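Pitirness Tasting Table – your questions answered

We get a lovely pile of questions before every tasting, so I've put the answers in one place. If yours isn't covered, ask when you arrive or send a note through the contact form. I read all of them, usually in the evening with a cup of something on the go.

What is the Tasting Table?

It's a small tea tasting held in the back room at Pitirness, with one long pot-free table, a kettle station by the window and a shelf of teas that changes every couple of months. You sit down, you try things, you talk about them or you don't. Some people come in pairs and natter all the way through, some come alone with a notebook. Both are very welcome!

Do I need to know anything about tea?

Not a thing. If all you've ever had is a bag in a mug with milk, you'll probably have the best time of anybody, as everything on the table will be new. We had a regular who swore she could only taste "hot" and "less hot" and by her third visit she was picking out apricot in the Simanjuntak before I'd even said the name.

How long does a session last?

Two hours, with a break in the middle for biscuits and stretching. You're welcome to stay on a little if the room isn't needed.

How much does it cost?

A place is £29, which covers all the teas, the biscuits and a small packet of leaf to take home. Children under twelve come free with an adult, but please tell us so that we have enough chairs out.

Which teas will I try?

It depends on the month. The ones that come round most often are:

Simanjuntak – a black tea, soft and fruity, very forgiving if you leave it too long.

Hirura – a roasted green, toasty, a bit like the smell of a bakery early in the morning. My favourite, and I try not to go on about it.

Badska – smoky and strong. People either ask for a second cup straight away or push it gently across to their neighbour.

In March we do a spring table with lighter leaves and a couple of herbal blends. It always fills first.

Is there anything without caffeine?

Yes, always at least two. We've had mint, lemon verbena, rooibos and a rather good toasted barley. Tell us when you book and we'll set a whole run of caffeine-free cups for you, so you aren't sitting one out while the rest of the table slurps.

Can I have milk and sugar?

Of course you can. I'd ask you to take the first sip plain, then do whatever you like. Badska with milk is gorgeous.

Why are some of the cups paper?

This one comes up a lot! We use china for the sit-down part of the tasting and plain white paper for the pouring practice, where cups get knocked, swapped and moved about. Paper is light, it stacks, and a plain white inside lets you see the colour of the tea properly. We've tried glass for this bit and the mopping up took longer than the lesson. If you'd like to bring your own cup, please do, just nothing so enormous that it swallows the whole pour.

What do you do with the used paper cups?

They're emptied, rinsed and stacked by the sink, and we send them off to a cup recycling scheme when the box is full. The saucers stay with us and get washed like anything else.

Why put a paper cup on a saucer at all?

Drips, mostly. A dark saucer also makes a white cup much easier to find when you're concentrating on your hand, and a raised edge catches what runs down the side. It sounds fussy until you've poured for six people on bare wood. And I think it looks nice – a plain cup on a good saucer feels like somebody has bothered.
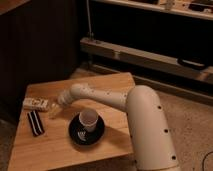
I'm also fond of a bit of space between things. Keep the cup where you can reach it without stretching, and leave the middle of the table clear for pouring. Boxes, packets and phones go off to the side. It's the one rule I'm strict about in the practice half, and even then I'm only strict until the biscuits come out.

Any tips for pouring without spilling?

Bring the vessel close to the cup before you tip it. Most spills come from starting too high and too shy, so the tea dribbles back down the outside. Commit to it! Start with cold water at home and go slowly, then stop with a small upward turn of the wrist. Nuno Frade, who takes the practice half when I'm on kettles, has people pour with their elbow resting on the table for the first few goes. It feels silly and it works.

What's the best water temperature?

Just off the boil for black teas, cooler for greens. If you haven't got a thermometer, boil the kettle, open the lid and wait a few minutes for the Hirura. You can't really ruin Simanjuntak.

Can I book for a group?

Yes, up to the full table. Hen parties, book clubs, work outings, two sets of grandparents meeting for the first time – we've had the lot. For a private session we need a bit more notice, and you can pick the teas yourselves if you've got strong feelings.

How do I find you?

Come in by the side gate and follow the path round to the green door. The gate code is 1797 during opening hours. If you're on the bus, the 666 stops at the end of the lane (yes, really) and it's a short walk from there. Parking is tight, so share a car if you can.

Is the room accessible?

There's a ramp at the green door and no steps after that. The table has space at both ends for a wheelchair, and we can lower the kettle station if you'd like a go at brewing. The loo is on the same level.

What if I have to cancel?

Let us know the day before and we'll move you to another session. Later than that we can't always refund, but we'll try to pass your place to somebody on the waiting list.

Can I buy the teas afterwards?

Yes, there's a little shelf by the door. Leaf is sold loose, so bring a tin if you have one. We run low on Badska in winter and the next lot can take a while to come, so if you loved it, grab some on your way out.

Do you give out recipes for the biscuits?

The ginger ones, yes, there's a card by the till. The almond ones belong to Nuno's mum and you'll have to ask him very nicely.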